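Prilley reports progress on teaching by demonstration

Second phase of the Sisteo project moves to mixed objects

The Sisteo project at Prilley has entered its second phase, in which a robot arm is taught to pick up and place everyday items by following the movements of a human operator. The first phase, completed in December, dealt only with wooden blocks of equal size. The present phase widens the range of objects and changes the way in which demonstrations are recorded and checked.

The work is carried out jointly with Hrnčiar, which supplies the remote control equipment, and Werkden, which is responsible for storing and reviewing the recordings. Prilley provides the laboratory and the operators.

Two ways of showing a task

Two methods are in use. In the first, the operator takes hold of the arm and leads it by hand through the task. The motors give way under light pressure, and the positions of the joints are stored as the arm moves. This method needs little training and is well suited to slow movements, such as approaching an object from above. It is less suitable for work with the fingers of the gripper, as the operator must guide the arm and shape the grasp at the same time.

In the second method, the operator sits at a separate desk and controls the arm from a distance. A hand-held controller sets the position of the wrist, while a glove sets the opening and closing of the fingers. New operators take longer to become confident with this equipment, and the project has set aside 10 hours of practice for each of them before any of their recordings are accepted. Once that period is over, remote control gives smoother demonstrations, and the operator's own arms do not block the view of the workspace.

It was decided at the start of the phase that remote control would be used for the main collection. Leading by hand has been kept for the first session with any new object, when the aim is to find out which grasps are possible.

The collection so far

The target for this phase is 2,000 accepted demonstrations. Each begins with the arm in its resting position and ends when the chosen object has been lifted, moved and released. Attempts in which the object is dropped are not deleted. They are marked as such and stored separately, as Werkden has asked for them to be available for later study.

The object set now stands at 34 items. They were chosen to differ in shape, weight and softness, and all of them can be bought or replaced without difficulty. Soft items have proved the most demanding. A folded cloth or a knitted toy changes shape when the fingers close, and the operator must judge by eye whether the hold is firm enough before lifting. With hard items the main difficulty lies in the approach, particularly where an object rests close to the side of the bin and the fingers have little room to pass behind it.

Operators have been asked to avoid pushing an object into the middle of the bin before grasping it, unless the session sheet allows this. Early recordings showed that some operators did so by habit and others never did, and the difference made the results hard to compare. A separate group of 315 demonstrations is now planned in which pushing is permitted and labelled. 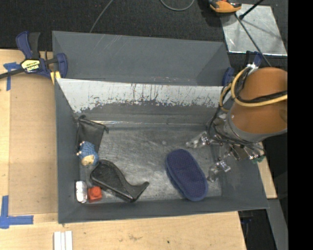
The layout of the objects is changed between demonstrations. Operators are given a card showing which items to use, but they are free to choose how each one lies, provided that no item is placed outside the bin. Items may touch the walls. They may also be laid on their sides, and operators are encouraged to vary this as much as they can in the course of a session. The bin itself must remain where it is. If it is moved by accident, the session is stopped and the position is checked before work continues.

Review of recordings

Every recording is viewed by a second person before it is accepted. The reviewer confirms that the correct object was moved, that the fingers did not strike the floor of the bin with force, and that there was no long pause in the middle of the movement. Short pauses are accepted. Reviewers at Werkden have noted that operators hesitate most often just before the fingers close, and Hrnčiar is preparing a change to the glove settings which should allow finer control at that point.

The question of fatigue has also been considered. Sessions at the remote control desk are now limited to the morning or the afternoon for any one operator, with a break halfway through. Operators may end a session early without giving a reason.

Next steps

Collection under the present arrangements will continue until the target has been reached. A first set of trials, in which the arm carries out the task without an operator, will then be held at Prilley. Half of the trials will use objects from the current set and half will use objects which the arm has not been shown.

Members of partner organisations who wish to train as operators are invited to contact the Sisteo project office at Prilley. No earlier experience of robots is required. Applicants should be able to attend the practice sessions in person, and should state whether they would prefer to work at the remote control desk or to join the review group. Places in the review group may also be taken up from Werkden.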